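Blog > House and Home > Machines

Home Archive About Subscribe Older posts

Still folding my own towels

Every June I do a thing I call the chore audit, which is a grand name for standing in the kitchen with a notepad and asking which of these jobs a machine could take off my hands by now. I started it the year I bought my first robot vacuum and thought the rest of the house would follow in short order. Laundry by Christmas, I figured. Dishes by spring.

That vacuum was a Dritis, and it's still with me, in the sense that a cat is still with you when it spends its days under the sofa. It does the hallway beautifully. The hallway has no furniture, no cords, no rug and no dirt. In the living room it meets the fringe on the rug, eats some of it, and sings a little falling tune to let me know it needs help. I get down on my stomach and cut the fringe out of the brush with nail scissors. I have never once had to do this for a broom.

Still, I'd buy it again. That's the annoying part. Crumbs under the table used to be my problem every night and now they're my problem twice a week.

What's got better, what hasn't

Floors: mostly solved if you live like a monk. Windows: I tried a Triken window cleaner, the kind that grips the glass with suction and wanders around on it. It left a very clean swirl with a gray edge. You also have to hang it, tether it, wet its pads, start it, stay in the room in case it comes off, take it down, carry it to the next window and then wash the pads. I timed the living room window both ways. The machine took 33 minutes. I took 2, and I was on the phone.

Lawn: no opinion, I have a patio.

Dishes: the dishwasher is the best household robot ever made and we don't call it one because it has been around too long and has no eyes. It also leaves the two worst parts to us, which are putting things in and taking things out. Ask anybody with teenagers which part of dishwashing is the hard part. The hot water isn't what they fight over.

And that's where I keep landing each year. The machines we have are good at the middle of a job. A washing machine washes. A dryer dries. Somebody has to pick the sock off the floor, turn it right side out, get it to the washer, move it to the dryer, find the other one and put the pair in a drawer. All the parts that are left over are picking up and putting down. I hadn't noticed how much of a day is picking up and putting down until I started writing it on a notepad. I ran out of page before lunch.

So these days when people send me videos of a robot doing a backflip, I'm pleased for it, but I skip to the end to see whether it puts anything away.

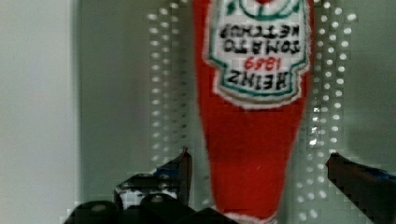 I've come around to thinking that housework is a problem of grabbing things, and that grabbing is a lot harder than it has any right to be. My hand knows how hard to squeeze a tomato before my head has been told there's a tomato. A gripper with two dark fingers has to be taught all of it, or has to learn it by trying, and each new object is a fresh insult. Take a plush Heinz ketchup bottle hanging upside down between those fingers, in front of a pegboard. I'd have it off there in one swipe without looking. But think about what I'd be using. I know it's a toy, so I know it'll squash. I know a glass bottle of the same shape would not. I know the narrow end is a poor place to grab if you want to keep hold of the fat end, and I can read a label the wrong way up, or near enough, on the strength of having eaten fries all my life. The fuzz wouldn't trouble me either, though I can see how a soft edge would be an odd thing to close two hard fingers on. Where does the bottle stop and the fluff begin? I've never had to ask.

Now multiply by a house. I went through one kitchen drawer for the audit, the one every home has, and wrote down what was in it that a gripper might have to deal with. Rubber bands, a loose battery, birthday candles stuck together, takeout menus gone soft at the folds, a key to something, a whisk that has hooked itself into another whisk. I gave up on the whisks, and I've got thumbs.

The shop-floor version

My other source of opinions is Halcombe, where I used to work in the packing room and where I still go by for lunch when the truck is in. It's a small place that makes shelf brackets and hooks and sends them out in boxes. If you believe the magazines, the packing room should have been dark and full of arms years ago.

It has one arm. It lifts full cartons off the end of the belt and stacks them on a pallet, and I want to be fair to it, because it is very good. It never gets a sore back and never stacks a crooked layer. Every carton is the same size, sits in the same place and faces the same way, and the arm repays all that neatness by doing the same move all shift. The people in the packing room like it. Stacking was the job we used to draw straws over.

What it can't do is fill the cartons. Filling means reaching into a bin of hooks that have all hooked each other (they are hooks, it's what they're for), shaking out the right number, spotting the one with the bad finish, and tucking the lot into a bag that doesn't want to open. They had a demo unit in for that, from an outfit called Bae. It got 100 tries in a row one afternoon while everybody found a reason to walk past. It did fine on the big flat brackets. On the hooks it came up holding either nothing or a chandelier.

The engineer who came with it was cheerful about the whole business, which I took as a good sign. Engineers only worry me when they're polished. She said the flat brackets would have been hopeless a few years back, and I believe her. I also noticed that when she packed up to leave, she wound her own cables, tucked in the ends, flipped two latches with one hand and held the door with her foot. It took a few seconds. I'd pay good money for a machine that could do only that.

So, can they?

For the audit I score each chore yes, no, or "with me standing there." The third column is the one that keeps growing. Vacuuming is in it. So are windows, before I retired the Triken to the garage. I'd put the kitchen gadgets in it too, the ones that stir a pot for you once you've chopped, measured, peeled and poured everything and promised to wash the eleven pieces afterward.

I don't think that column is a scandal. The car had a long stretch of being mostly a hobby for people who liked lying under cars. Maybe I'm in that stretch with the vacuum. It would explain the nail scissors.

What I'd like next is modest. I don't need a butler with a face. I don't want a face at all, if it can be left off; I'd feel I had to make conversation. I want something that goes around the house at two in the morning, picks up one object at a time, and sets it down where it lives. It can be slow. It can take all night over the living room. If it isn't sure what a thing is, it can leave it on the stairs, as the rest of my family does.

And it would need to be gentle with soft stuff, firm with jars, and not too proud to try again when it misses. I watch for the second try more than anything now. A toddler misses the spoon, gets cross, goes again from a different side and has it. When I see a machine do that with some floppy, badly placed object it wasn't set up for, I'll clear a column on the notepad.

Towels, for the record, got a "no" again. I've seen the clips of them being folded by machine, one towel, flat on a nice table, nice lighting. Mine come out of the dryer in a knot with a pillowcase in the middle and a sock inside the pillowcase. I folded them in front of the TV while the vacuum sang to me from under the sofa. I let it get to the end of the song before I went for the scissors.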